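Esgate Raceway to Move Start Times for the Summer Rounds

The Esgate round of the Plostel Touring Series will start earlier in the day this year, and the Saturday and Sunday programs have been rearranged to fit. The circuit and the series agreed on the change in March after looking at last season's schedule, when two races were shortened because the light was going.

Gates will open at 7 a.m. on both days. Qualifying on Saturday begins at 9:30, and the first race follows at 1 p.m. On Sunday the second race starts at noon and the third at 3:15. Support races fill the gaps, and the pit lane walk has been moved to the Sunday lunch break. Anyone holding a ticket printed with the old times can still use it. There is no need to exchange it.

The entry list closed on June 10, 2022, with 18 cars confirmed. That is six more than the series had at the same track a year ago, and the paddock will be tighter as a result. Teams with two trucks will be asked to park the second one in the lower field behind Turn 4 and bring equipment up by cart. The road between the field and the paddock is one way during sessions.

Takagi Motorsport comes to Esgate leading the team standings with 268 points. Grustex Racing is second, 69 points back, and has asked for a test day at the circuit before the round. The request was approved on the condition that the same day be open to every team. Three others have signed up so far. Spectators will not be admitted to the test, and the access road will be closed to the public until 5 p.m.

There is one change to the sporting rules. Cars that stop on track during qualifying will lose their fastest lap if the session has to be halted to recover them. Last year they lost their whole session, which several teams said was too harsh for a mechanical failure. The new penalty applies from Esgate through the end of the season.

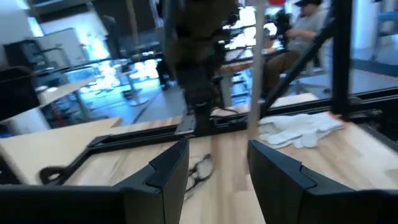
Tire rules stay as they were. Each car gets three sets for the weekend, and one of them must be handed back after qualifying. Wet tires do not count toward the total. The rule on refueling has not changed either, so cars will carry enough for the full distance.

General admission covers the grass banks at Turns 1, 4 and 7. The main grandstand is reserved seating, and the covered rows at the top have sold out for Sunday. Children under 12 get in free with an adult but need their own seat in the grandstand. Folding chairs are allowed on the banks. Glass bottles and barbecues are not.

Campers may arrive from 2 p.m. on Friday and must leave by 10 a.m. on Monday. Generators have to be off between 11 p.m. and 6:30 a.m. The shower block by the east gate will be open all weekend. The one near Turn 7 is still being rebuilt and will stay closed until the August meeting.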